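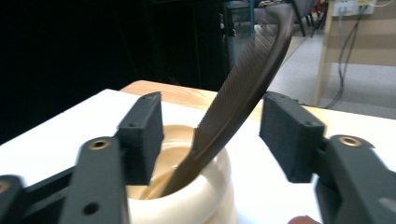

Handheld gripper recording: revised working practice

The second revision of the Nenitz working practice for handheld gripper recording takes effect in May. It replaces the guidance sheet that went out with the Tundberg fixtures and applies to all tabletop sessions, including those run by visiting staff. Dexter Pettigrew edited the text. The main changes are summarized below; the full wording is in the Zidik document store under Recording, Practice.

Scope. The practice covers sessions in which a person holds the gripper and works on household or decorative objects at a table. It does not cover arm-mounted grippers, which stay under the cell safety rules.

Pre-session check. The operator opens and closes the fingers through full travel seven times before the first take and watches for uneven motion between left and right. Bushings are checked for play by hand. A bushing that has moved in its seat is a stop condition, and the tool goes back to the bench with a tag. Pad screws are checked for seating with the driver supplied in the kit. Torque values have been removed from this section because they were being applied to printed parts they were never meant for.

Fragile objects. Glazed ceramics, glass and thin-walled plastic are now a single class. The opening between the pads must be wider than the object before the tool is lowered around it. Contact is made with both pads at close to the same moment. Where the outer wall is ribbed or coiled, the operator notes in the log whether the pads bear on a ridge or sit between ridges. The earlier sheet asked only for "grip height," which reviewers read in at least two different ways.

Light and flexible objects. Feathers, paper, ribbon and dried stems form a new class. The take is logged with the part to be held (quill, stem, edge) and the intended end position. A feather standing in a pot counts as two objects with two entries, even if only one is to be moved. Vanes are inspected between takes, and a feather with split barbs is replaced and the replacement recorded.

Work surface. A plain, light-colored sheet or board may be laid over the table. It must lie flat, and it should not shift when pushed with an open hand. Cables in the room stay clear of the operator's standing area. Chairs not in use are moved back from the table before recording begins.

Log review. In the trial period, Backlund reviewed 404 log entries written under the draft. Almost 91 percent could be matched to a take without going back to the operator. Most of the remainder were missing the object class or had the end position left blank, and both fields are now mandatory.

Retakes. A dropped object does not void a take. The recording is kept, marked "drop," and followed by a fresh one from the same start position. Deleting a take during a session is no longer permitted.

Comments on the wording of the fragile class go to Dexter Pettigrew by Friday, quoting the paragraph number.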